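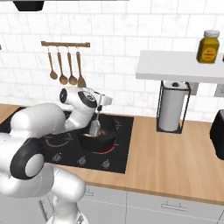 Figure 4. Arm with beater over the front burner, simulated kitchen.

4.2 Snow depth and the cost of a second pass

Every trail crew we talked to had a theory about the second pass. One school holds that a groomed trail left alone overnight will set up hard enough to survive a Saturday. The other holds that you go back out before dawn and do it again, mostly so that you can be seen doing it. We wanted numbers, so we fitted loggers to the grooming machines at two trail networks, Gralloton and Skollmont, and let them run for a full winter. The loggers gave us 1,377 usable passes. They also gave us a very detailed record of where the drivers stop for coffee, and we have left that out of the analysis.

Depth was read from a probe mounted behind the drag. At Gralloton the probe worked as the maker promised. At Skollmont it iced up whenever the wind came from the lake, so we dropped 53 passes in which the trail had apparently sunk below the bedrock. The remaining readings were averaged over each trail segment (see Section 3.1) and matched to firmness scores taken by hand the next morning with a drop cone.

The result is a little deflating for both schools. On cold nights, one pass and two passes produced firmness scores we could not tell apart. On nights that hovered near freezing, the second pass helped on shaded segments and did slight harm on open ones, where it broke up a crust that had only just formed.
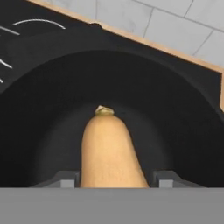 Open segments also tend to be the ones beside the parking lot, so the harm was done where the most skiers could complain about it. We did not score complaints, but the drivers did, and their tally agrees with ours.

Fuel is easier to discuss. Over the winter the two networks burned 3,318 liters between them, of which 1,944 went into first passes. The rest is the price of going around again. A manager might reasonably look at that and cancel the dawn shift, and we would ask that manager to wait for Section 5, where new snow falling after midnight makes a mess of our tidy averages.

Track setting was handled separately. The Ghauri drag cuts a deeper groove than the Brallitetti, and in old, coarse snow the deeper groove lasted longer - in fresh snow both filled in at the same pace, as grooves do. Skiers asked to tell the two apart did no better than guessing, though they guessed with great confidence.
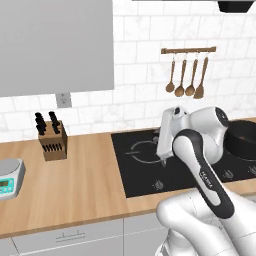
Skollmont, 2021-07-15

Note added in revision. A reader of the draft asked whether the late-season passes should be counted at all, given that by April the Skollmont loop is mostly a stream with opinions. We reran the models without them. The effect of the second pass on shaded segments shrinks a little but keeps its sign, and the loss on open segments stays where it was. The tables in this section still include the April passes, and the shorter version is given in Appendix B.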